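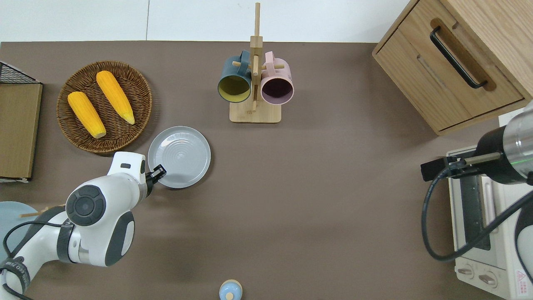 Sioned Voyle writes that the mug tree holds her heavy stoneware without tipping as long as she loads both sides, and asks whether the pegs can be bought separately. They cannot. The pegs are glued into the post at the factory, and a broken peg means a new post (see Spare parts).

Jornesari Countertop Set
Item no. 2801
Rakutley Kitchen Goods

Contents of set
Mug tree, wooden, light wood base
Mug, dark teal outside, yellow-toned inside
Mug, pale pink outside, dark plum inside
Basket, round, woven wicker, brown
Plate, light gray, raised rim

Food shown is not part of the set.

Mug tree
Vertical post on a flat base, with short horizontal pegs. Load per peg: one mug, up to 12 oz capacity. The mugs hang by the handle and can face either way. Handles with an opening under 1 in will not pass over the peg. The post is attached to the base with one screw from underneath. Check the screw after the first month of use and tighten by hand with a Phillips driver. Power drivers strip the hole.

Wipe with a damp cloth and dry at once. Do not soak. Food-grade mineral oil may be used on the wood; vegetable oils turn sticky and are not covered by the warranty.

Mugs
Glazed inside and out, in two colors. Dishwasher safe, top rack. Microwave safe. The inside glaze is darker on the pink mug than on the teal one, and coffee stains are harder to see on it. Mugs are sold as a pair under item no. 1526 and are not available singly.
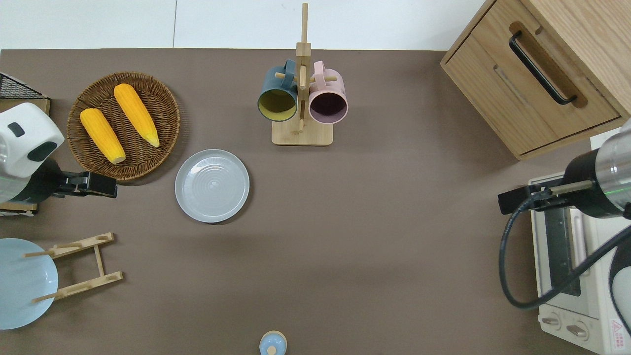
Jornesari Countertop Set, item 2801 — page last changed Friday, 4:10 p.m.

Basket
Woven wicker, open top, no liner. Suitable for dry goods, bread, and whole produce such as corn on the cob. Wash produce after storage and keep wet items out of the basket. Crumbs are removed with a dry brush. Small differences in tone between canes are normal and are not treated as a defect.

Plate
Raised rim with concentric rings on the flat surface. The rings are part of the form and are glazed over. Dishwasher safe. Not for use under a broiler or in a toaster oven.

Plate rack (sold separately)
The bamboo drying rack takes plates upright and is listed under Ellis, along with the light blue plate. The crossbars are notched; set the lower edge of the plate in a notch and let the face rest against the pegs. Place the rack on a tray if plates go in wet. Bamboo left standing in water will darken at the ends.

Spare parts
Post with pegs, complete
Base screw
Felt pads for base, sheet of 100

Orders for spare parts go through the Tellalport warehouse. Give the item number stamped on the underside of the base. Older bases have no stamp — in that case send the length of the post, measured from the top of the base.

Warranty
Two years on wood parts and glaze. Chips from impact are excluded. Questions on claims: Gwion Skyrme, parts desk.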